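Visit Report: Open Day at the Nodden Robotics Lab

Course: Introduction to Automation
Report type: individual report after an external visit

1. Purpose of the visit

In April our class was invited to the open day of the Nodden lab. The teacher asked each student to choose one demonstration, to stay at it for longer than the others, and to write a report on it. I chose the demonstration of basket handling, in which a robot moves plastic baskets on a table. My reason is that my semester project is also about gripping, and I wanted to see how a gripper behaves with an object that has many holes.

Before the visit I prepared a short list of questions. Some of them were too general, and I understood this only when I tried to ask them. I have put the useful ones in section 4.

2. Arrival and general impression

The open day started at 9 in the morning. Visitors were received at the entrance and were divided into groups, and then every group received a short introduction on safety. The rules were simple: do not reach over a table when a robot is powered, do not touch the cables, and ask before taking a bag near the machines. We were also told where the emergency stop buttons are.

The lab is one large open space and not many small rooms, as I had imagined before. It is very bright. The ceiling is open, so the ducts and the beams can be seen, and there are long rows of lamps. For the people who work with vision this light is a subject of discussion, as I learned later. There are many desks and shelves, and people continued to work at their computers while the visitors were walking. I liked this, because it felt like a normal working day.

The presentation of the lab was given in a corner of the same space. It took 40 minutes. The speaker explained three projects with the names Cumumden, Wegener and Grerley. Cumumden is about sorting of household goods, Wegener is about planning the movement of two arms together, and Grerley is about teaching a robot from human examples. The basket demonstration belongs to Grerley.

3. The demonstration

The task looks easy. Several baskets stand on a table. The robot must take one basket by the rim, lift it, and put it down in another place with the opening to the top. A person can do this without thinking. For the robot it is a chain of small decisions, and each of them can fail.

The first decision is where to grip. The rim of a basket is thin and the sides are full of slots, so there is not much surface for the fingers. If the grip is too close to a corner, the basket turns when it is lifted. If the grip is in the middle of a long side, the basket hangs down on the other side. The operator told us that they prefer a position on the rim where one finger goes inside and one stays outside.

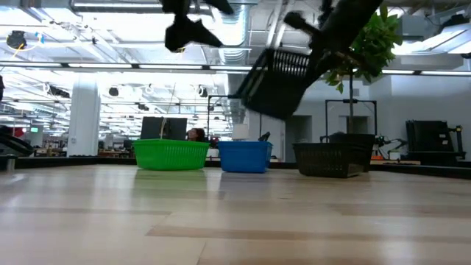

The second decision is how fast to move. At slow speed the basket hangs quietly, but the whole task becomes long and the audience becomes bored (this was said by the operator, and we laughed). At higher speed the basket swings and its angle is difficult to predict. The planning software has to accept some swinging and still finish in a position where the basket can stand. I found this the most interesting part, as in our course we always calculate with objects that are fixed to the gripper and do not rotate.

The third decision is when to open the fingers. If they open too early, the basket falls on its edge. If they open too late, the gripper pushes the basket against the table, and the table or the rim can be damaged. I watched this moment many times. In most attempts the basket was placed well. In 3 attempts it was placed on its side, and the operator stood it up again by hand after pausing the robot.

Between the attempts the baskets were exchanged and their order on the table was changed. The operator explained that a robot which has learned with only one order will often fail when the order is different. The same is true for color. A black basket is harder for the camera, because the mesh and the shadow behind the mesh look almost the same. A green or a blue basket is easier to separate from a light table.

4. Questions and answers

I asked how many examples are necessary before the robot can do the task alone. The answer was that for this task they had recorded 600 examples, and that the number says little without knowing how different the examples are from each other. Many examples with the same basket in the same place are almost one example.

Another student asked why the team does not use a suction gripper. The answer was short: there are too many holes. Suction needs a closed surface, and a mesh basket has almost none.

I also asked about the shiny table. The lamps give reflections on it, and I expected that this is a problem for the cameras. The operator agreed that reflections sometimes disturb the detection of the lower edge of a basket. They have discussed a matte cover, but they decided to keep the table as it is — tables in real houses and shops are also shiny, and the robot should be able to work there.

One question of mine was not answered fully. I wanted to know how the system notices that a basket is slipping. I was told that the force in the fingers is measured, and that the details are still under development. I would like to read more on this subject.

5. Comparison with my own project

In my project I use a gripper with two fingers and small boxes made of cardboard. The boxes are closed and light, and they keep their position in the gripper. After the visit I think that my test is too friendly. I plan to make these changes:

Add one object with an open top and a thin rim.

Put more than one object on the table, with small gaps, so that the gripper must avoid the neighbors.

Record the angle of the object during lifting, and not only the start and end position.

The second change will be the hardest for me. My present program does not know anything about neighbors, it only moves to a point and closes. I must speak with my teacher about whether there is enough time in the semester for this.

6. Remarks on the organization

The groups were a little too large for the small tables. Who stood in the second row could see the arm but not the fingers, and the fingers are the important part. A screen with a close view would help. The printed sheet with the explanation of the projects was clear, although some abbreviations were not explained — I had to search for them at home.

I would recommend the visit to the students of the next year. They should read the chapter on grasp planning before going, and they should stay at one demonstration until they have seen it fail at least one time. I learned more from the 3 failed attempts than from the successful ones.

7. Open points

Ask the lab if the slides on Grerley can be shared with the class.

Find literature on slip detection with force measurement.

Correct the drawing of the gripper in my notes. I drew the fingers as parallel, but I am not sure of this and I need to check it with the data sheet.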